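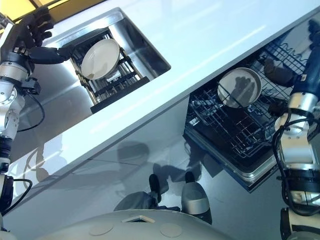
Guoqing Qin met us at the Midum front desk with tea already poured, and I liked the place from there on (it had been a long drive, and the Jiang sisters had navigated). We run the kitchen and housekeeping side of a retirement community with 128 apartments, and our board wants a number for robot help in next year's budget, so off we went in August to see what that number might look like.

The dish station took up most of our morning. Two arms, black jointed hands, an ordinary open dishwasher and a sink with a plate standing in the rack - the very chore we keep losing people over! Guoqing let us ask everything. The Zeveck lease is quoted at $985 a week on a 14-month term, with hands billed separately, and Mirkar wants 15 months but includes them. I'd also set money aside for floor space and tidying up cables, which neither quote mentions.

We're asking both for a trial in our smaller kitchen before anybody signs, and Guoqing has promised to send me the service price list.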